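Skondar Community Boards > Local News > Police and Courts

Thread: Misdemeanor charge after child left in car, Girkora lot

tallgrass_50
Police log for July has one adult charged with leaving a child under seven in a parked car at the Girkora lot. Released on a desk appearance ticket. Does the ticket mean the charge was reduced?

R_Agbayani
No. A desk appearance ticket only sets how the person gets to court. The charge stays as filed until the arraignment, and the DA can amend it there.
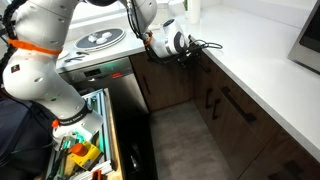 Robot arm at the dishwasher, kitchen counter behind

mapleroute31
Disagree in part. Tickets go to low-level charges, so it does tell you the police didn't file a felony.

R_Agbayani
At that stage, yes. It doesn't bind the prosecutor. 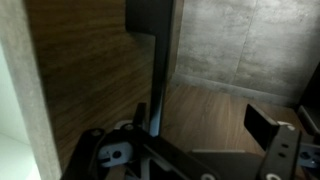
1 min read

fnaseri
Fereshteh Naseri here, I used to clerk at the Ranjbar Street court. Two points. The log lists the arrest charge, and the complaint filed in court can differ. Also, the child services report is a separate file with its own deadlines. A dismissal in one does not close the other.

tallgrass_50
Log says the windows were up and the engine was off. Does that matter?

fnaseri
It goes to risk of harm. So do the outside temperature and the length of time.

mapleroute31
The Brellirance paper said the car was 200 feet from the door. I don't see how distance counts for anything.

R_Agbayani
Line of sight. At 50 feet a lawyer can argue supervision. At 200 it's a weak argument.

mapleroute31
Still weak at 50 if you're inside at a register. We won't agree on that one.

fnaseri
Court calendar is posted at 4 p.m. the day before. Search by docket number, the name search misses hyphens.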